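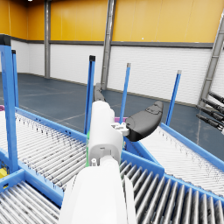

A day at the Horrocks open house

I have wanted to see inside the Horrocks biscuit works since I was six, when the school bus used to go past it with the windows down and the whole back row would start sniffing. So when they put up the notice for an open house I had my name down before lunch, and I dragged my friend Banafsheh Najafi along with me. She claims not to like biscuits. More for me!

We met in the car park off Pondetti Lane with two dozen strangers, all in sensible closed shoes as instructed, and were given hairnets, white coats and a sticker with our first name on it. Our guide was Shahab Mohammadi, who started there on the packing side as a teenager and now looks after the ovens. He talks quickly and walks even more quickly, and I loved him straight away.

First stop was the flour room. The flour comes in by tanker and gets blown up a pipe into the silos, and there's a little glass panel where you can watch it rush past. The sound is like rain on a tin roof. Next door are the mixers, each of which takes 500 kilos of dough at a go. Shahab let us feel two lots of the ginger dough, one just mixed and one that had been left to rest, and the difference was amazing. The first was crumbly and a bit sulky. The second was smooth as putty and smelled of treacle.

Then the ovens. I'd pictured big doors and trays, like a bakery, but it's one long tunnel with a steel band running through it, and the biscuits go in pale at one end and come out brown at the other. There are windows along the side. We all crowded up to the third one, where the ginger nuts puff up and then crack, and a small boy in our group had to be peeled away from it by his grandmother. The colour at the far end is still checked by eye against a set of painted tiles hanging on a hook. The darkest tile is labelled "Dad's", after a former foreman's preference.

My favourite part was the cutter shed, which isn't on the usual route. They've kept the old brass rollers going back generations, wrapped in cloth on wooden racks, including one for a Christmas biscuit with a bell on it that hasn't been made since my mum was a girl. She still talks about that biscuit. I took the details home to her and she was on the phone for an hour.

After that came the tasting, in the staff canteen, with proper tea in proper mugs. We had plain shortbread, the ginger nut warm off the line, and a lemon one called the Canorard that they only sell in the factory shop. The warm ginger nut is soft in the middle! I had no idea. Banafsheh, who doesn't like biscuits, had four.

A few practical bits if you're thinking of going. The tour takes a bit over two hours and you're on your feet for nearly all of it. The oven hall is hot, so wear a light top under the coat. Leave rings and watches at home. There's a lift, but you need to ask for it when you book. Groups are kept to 24 and the next round of dates is in May. The shop takes cards and sells broken biscuits by the bag, and the bags are enormous.

I bought three. One was meant for the neighbours.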